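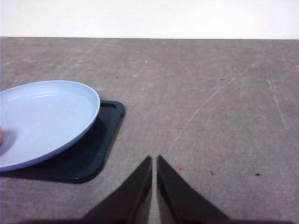
Gray marks on plates, how to get off?

Bought a set of 8 Kastum plates in February, matte glaze. Knife marks all over allready and the dishwasher does nothing. Tried vinegar, no luck. Are they ruined or is there a trick?

Rongrong Shen
Not scratches usually – it's metal off the cutlery. Baking soda paste, leave it on 8 minutes, rub with a soft cloth, rinse. Matte takes two or three goes. Dont use steel wool.

godcombe_gal
same here, gave up and use them for toast

Vanell200
Cream cleanser. Test the underside first.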